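Ticket 2418
Subject: Arell LP preorder, download codes rejected
Opened by: Oliwia Kubiak, Soro Records
Status: Closed

Reported 9:40 am
Customers who preordered the Arell album "Plarkach" on vinyl are getting "code not valid" when they enter the download code from their confirmation email. CD orders are fine. The two advance singles play normally on the album page. We have 148 messages in the inbox so far.

Reply, store support, 10:15 am
Please send three of the failing codes and the name of the code batch they came from.

Oliwia, 10:32 am
Codes sent by private note. Batch is "Plarkach LP August", 3000 codes, uploaded by our distributor Czerwiński.

Store support, 11:50 am
The codes are in the system but the batch is tied to the old album entry, the one with nine tracks. That entry was hidden when you added the bonus track and made a new one. A hidden album rejects every code.

Oliwia, 12:05 pm
OK. Can the batch be moved, or do we have to send out new codes?
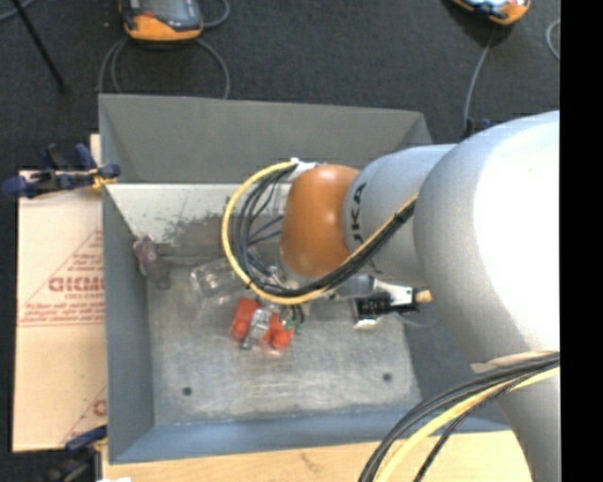 Store support, 1:20 pm
It can be moved from our side. Codes stay the same. I moved 100 first as a test, please try any of those.

Oliwia, 1:41 pm
Tried four. All went through and I got ten tracks in FLAC, bonus track included. Track 6 still has the old title in the file tags.

Store support, 2:30 pm
Remaining codes moved. For the title, edit the track and save again, then the files are rebuilt with new tags.

Oliwia, 3:12 pm
Title fixed, customers have been emailed. You can close this.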